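3.2 Storage of household papers

The second part of the interview dealt with where people kept paper records at home. We asked about bills, warranties, medical letters, school notices and tax receipts, and whether each type had a fixed place. Of the 285 households that completed the survey in Mirnside and Bollari, 101 agreed to this longer interview. Interviews took place in the home, usually in the kitchen, and the participant was free to get up and show us what they meant.

Most participants named a drawer as the first place paper went after it was opened. Kitchen drawers were the most common, followed by a bedside or hall cabinet. Filing boxes and ring binders were mentioned often, but mainly for papers more than a year old. Participants in Bollari, where the housing is newer and the kitchens larger, were more likely to keep a separate drawer for paper. In Mirnside paper tended to share space with batteries, keys, tape and takeaway menus.

We use the term "holding place" for any spot where paper waits before it is filed, paid or thrown out. A holding place may be closed, such as a drawer, or open, such as a tray or the end of a bench. Figure 2 shows a closed and an open type together. Many homes had both, and some participants described moving paper from one to the other when visitors were expected.
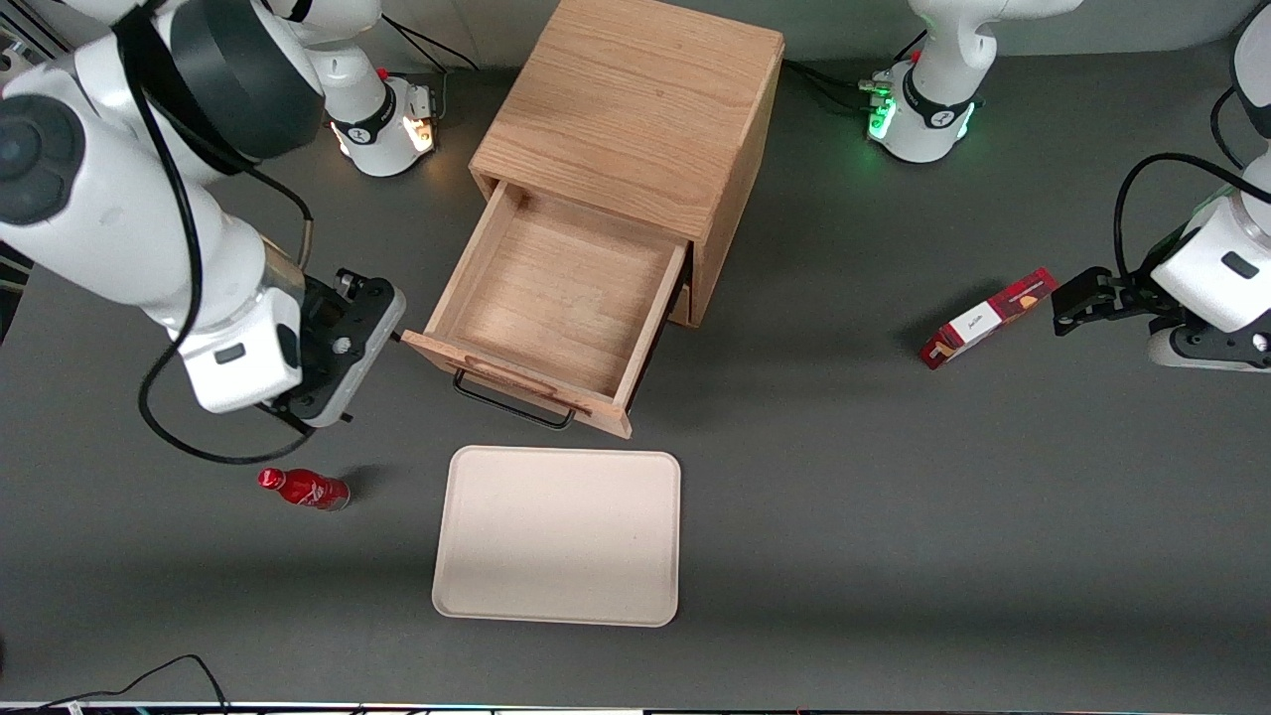
Figure 2. Single-drawer oak cabinet, drawer open, with a flat cream-coloured tray in front.

Participants with an open holding place reported paying bills sooner after they arrived. Those who relied on a closed one were more likely to recall a late fee in the past year, although several put this down to changes in how their power company sent its notices. Household size made little difference. Age did, with older participants keeping paper for longer and in more places, up to 5 in one Mirnside home.

The coding of places followed the scheme used in the earlier Zerier study, with one change. We counted the top of the fridge as an open holding place, where Zerier had left it under "other". Paper kept in cars and handbags was recorded but is left out of the analysis in Section 4, as few participants could say how long it had been there.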